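PKG 210 Distribution Packaging
Week 6 handout: strapping and small cartons
Posted 9/7/18

Okay, strapping! I know it looks like the dull week, but I've opened enough crushed parcels from Langat to care a lot about it. Put your carton on a clear white table and look along the top at a low angle before you touch anything. Creases show up far better that way. 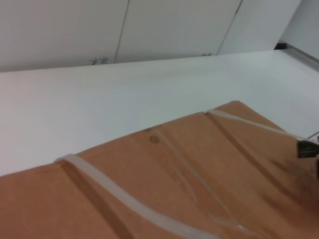
Write down any fold lines first, then tension. I'd start at 50 newtons on the Pronell tool and creep up (please don't jump straight to 500, the colour of my face last December was not good). Straps go front to back, one towards each end of the long side.

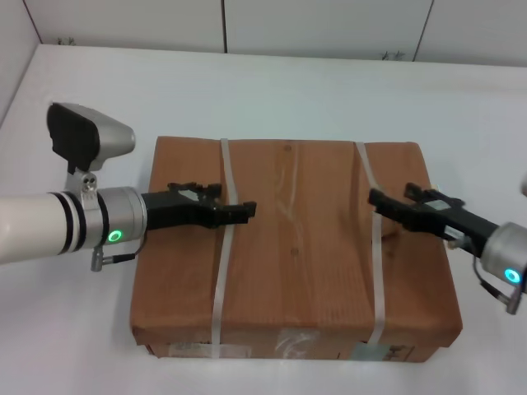

Labels stay readable, so keep straps off them. Worksheet 3819 is due before the Girkov lab.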